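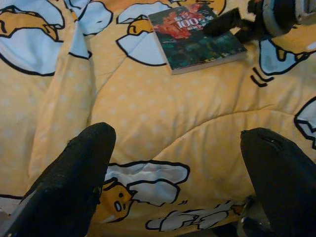

Londell two-arm kit, reviewed after 8 months
Posted Feb 28, 2019

We bought the Londell kit in July for bedroom chores: picking up items left on the bed, straightening the blanket, that sort of work. Our shop in Priltuvstead is small and the purchase had to come out of one year's equipment money, so this review is mostly about cost and planning.

The base price covers 2 arms, the grippers and a controller. It does not cover spare finger pads, longer cables or a wrist camera. We ordered the cameras up front and left the pads for later, and I would do it the other way around. Pads wear. A set from Londell is $482 with shipping, and we have gone through more than 2 sets. Put them in the first order.

Fingers are the part to think hardest about. A paperback lying flat on a thick quilt is a harder job than the brochure suggests - the quilt gives, the book sinks, and a wide finger has little to get under. We looked at the Rüegg grippers, which come with a thinner tip, but the adapter plate pushed them past our limit. 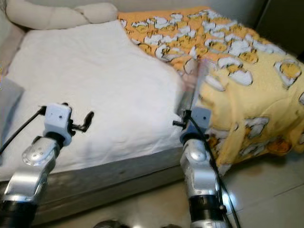 Blankets went better. With an arm on each side of the work you can hold one part and move another, and I would not try bedding with a single arm, even to save money. If you can only afford one arm this year, wait.

Cables are my main complaint. They run outside the arms, and on soft goods you have to plan every path around them. Fakcombe sells a sleeve set that helps some. It is cheap enough to add without a second quote.

Also budget for the room. We used a real bed with ordinary bedding and had to buy several blankets, as plain ones and printed ones gave our vision software different results.

Support answers email within a day or so. The manual is thin on maintenance.

Four out of five. I would buy it again with the pads and sleeves on the same order.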